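The ironing board is the flattest clear surface in most small apartments, and it is seldom used only for ironing. Between loads it holds mail, receipts, hair ties, drinking straws and whatever came out of a pocket before the wash. Clearing it is a separate job from pressing clothes, and it goes faster when it is treated that way.

Oleksandra Melnychuk manages the linen room at Zurura, a guesthouse with 15 beds and one laundry corner. Her staff clear the board before the iron is plugged in. The procedure has not changed since November.

"Plastic is the problem," Melnychuk said. "Paper scorches and you see it. Film melts onto the soleplate and you find out on the next shirt."

Clear wrapping film softens well below the temperature of a cotton setting. A scrap left on a printed cover can be hard to spot, especially where the pattern is pale. Melnychuk's staff pass a flat palm over the cover from the wide end to the tip before starting. Items found are sorted by one rule: anything in a wrapper goes in the bin, and anything with an owner goes on the shelf.

**Bin placement**

The bin belongs on the floor beside the narrow end of the board. The wide end is where the iron rests and where most people stand, and a bin there gets kicked. At the tip it can be reached from either side, and trash travels a short distance over tile that can be swept.

Size matters less than the opening. Fedir Dovhaniuk, who fits out laundry corners for the furnishing workshop Stetsiuk, specifies a round bin with a rolled rim and no lid. A lid requires a free hand or a foot pedal, and people holding a garment have neither to spare. He also leaves out the liner in bins of this size. Paper and film are dry waste, and the bin can be tipped straight into the main bag.

Crumpled cellophane takes up far more room than it should. It springs back after being squeezed, and a small bin looks full when it holds very little by weight. Dovhaniuk folds film flat, then knots it. Long sleeves, such as those around straws, can be wound around two fingers and tucked under themselves.

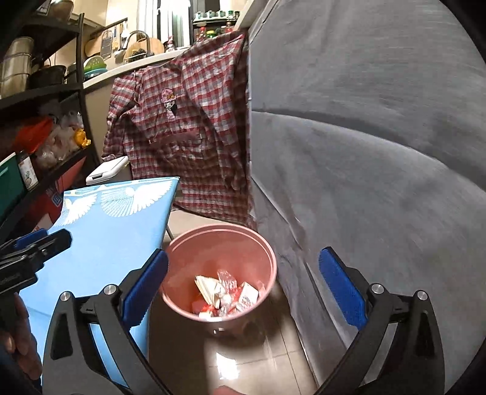
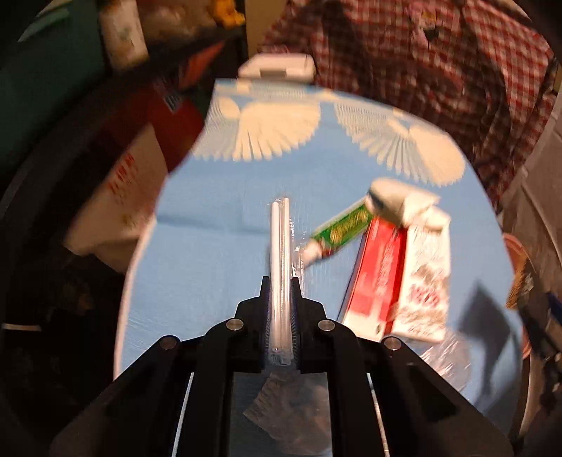 **Shirts in waiting**

Garments queued for the iron should hang clear of the cover. A folded pile on the board picks up fresh creases and hides small items underneath. Melnychuk allows 3 shirts in the queue at a time, each draped or hung with the sleeves down.

Plaid is pressed along the weave, starting with the collar and moving to the yoke, cuffs, sleeves and body. Embroidered patches are pressed from the back over a folded towel. Direct heat on the front flattens the thread and leaves a shine around the edge of the stitching.

Covers at Zurura are washed every 2 weeks and put back on the board slightly damp, with the drawcord pulled tight and tied under the tip. The bin is rinsed on the same day.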